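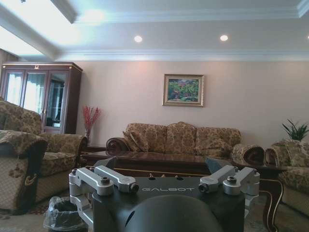
Why does the forecast for Clisura differ from one source to the next, and which should our association follow?

Posted by Toàn Nghiêm
Community Weather Help, Forecasts and Warnings section

I write on behalf of a residents' association in Clisura. The association is responsible for an outdoor market held each April, and the decision to open or postpone must be made by 6 a.m. on the day itself. In past seasons we relied on the forecast shown on members' telephones. This has become a source of disagreement. On the morning of our last market, one member's telephone gave a 40 percent chance of rain, another's gave a 100 percent chance, and the regional office's written forecast spoke only of "scattered showers, mainly on the higher ground." We opened. It rained on the upper half of the site for most of the morning and the lower half remained dry until the afternoon.

The site lies on a slope above the river. The nearest official observing station is at Faltia, on the valley floor, and I understand that its readings are the ones that appear under the name of our town. The ridge behind us rises to 3,000 feet. The stalls are well below that, but cloud often sits on the ridge when Faltia reports clear skies.

I should be grateful for guidance on the following matters. First, what a percentage chance of rain is meant to express, and whether 40 percent refers to the area, the time, or the likelihood. Second, whether one source ought to be preferred over the others for a site such as ours. Third, whether it is reasonable to make the decision at 6 a.m. or whether the evening before would serve as well. Our rules currently allow either, and traders would prefer the earlier notice.

3 replies

Reply from Metument

The percentage is the likelihood that a measurable amount of rain will fall at a given point during the period stated. It does not describe how hard the rain will be or how long it will last. A forecast of 40 percent for the morning means that, on mornings with the same forecast, rain should be recorded at that point four times out of ten. A light shower lasting a few minutes counts in the same way as three hours of steady rain.

The period matters a great deal. If one application shows the chance for a single hour and another shows the chance for the whole day, the two figures may be very different and both may be sound. Before comparing them, members should confirm that they are looking at the same hours and the same place. Many applications select a location from the telephone's own position, so two members standing in different parts of the district may be reading forecasts for different grid squares.

As to the choice of source, I would recommend the regional office's written forecast for the general situation, and in particular the discussion that accompanies it, where the forecaster states how confident he or she is in the timing. Most telephone applications take their figures from a computer model with little or no review by a person. They are convenient for temperature. In hilly country they are less dependable for showers, as the model smooths the land. A ridge of 3,000 feet may be represented as a broad rise of 2,000 feet, and the rain that the real ridge would produce is then placed too far downwind or left out.

The Faltia readings should be treated with some caution. A valley-floor station can be under fog while the slope is in sunshine, and the reverse is also common. For temperature, a usual allowance is a drop of three to five degrees Fahrenheit for each thousand feet of height on a day with well-mixed air. On a calm, clear night the allowance does not apply, and the valley may be the colder of the two.

With regard to timing, an evening decision is adequate when a broad front is expected. The arrival of such a front is normally known to within a few hours by the previous evening. It is not adequate for showers, which form and decay quickly. For those, the radar display at 5:30 a.m. will be of more use than any forecast issued the night before. The association could consider a two-part rule under which the market is postponed in the evening if the written forecast gives steady rain or strong wind with high confidence, and in all other cases the decision is held until 6 a.m.

Wind has not been mentioned in the inquiry. For an event with canopies it should be given at least the same weight as rain, and the figure to read is the gust, as opposed to the average speed. A warning for thunderstorms should be treated as decisive whatever the percentage shown for rain.

Reply from Upper Road Resident

I have lived above Clisura for many years and have never found the forecast to be of any use. If there is cloud on the ridge at breakfast it will rain by noon. If there is none, it will not. The association should send someone to look.

Reply from Triệu

The previous reply is correct that cloud on the ridge is worth noting, but I would not adopt it as a rule. Low cloud there in April frequently clears by mid-morning once the ground has warmed. The direction of the wind should be noted at the same time. With a wind from the river side, the air is lifted along the slope and showers are more likely to reach the upper stalls. With a wind from behind the ridge, the site is sheltered and the cloud may remain in place all day without rain below it.

I would add one practical suggestion to the advice given by Metument. The association should obtain a simple rain gauge and place it on the site, in the open, at a distance from any wall or tree of at least twice the height of that object. A member should read it at the same hour each morning and enter the figure beside the Faltia total for the same period. One season of readings will not establish a climate record, but it will show how often the two places differ and under which winds.

The radar display has a limitation of its own in this district. The beam passes above the valley, and light rain forming beneath it may not be shown. A blank display with a low gray sky should not be taken as proof of a dry morning.

Comment from Toàn Nghiêm

I thank all three contributors. The two-part rule will be put to the association at its next meeting, with gusts added to the conditions for postponement. I would ask Triệu whether the gauge should be read before or after 6 a.m., as our member responsible for the gate does not arrive until 7.

Comment from Triệu

Please read it at 7 and compare it with the Faltia total to the same hour. The time itself is of little importance provided that it does not change.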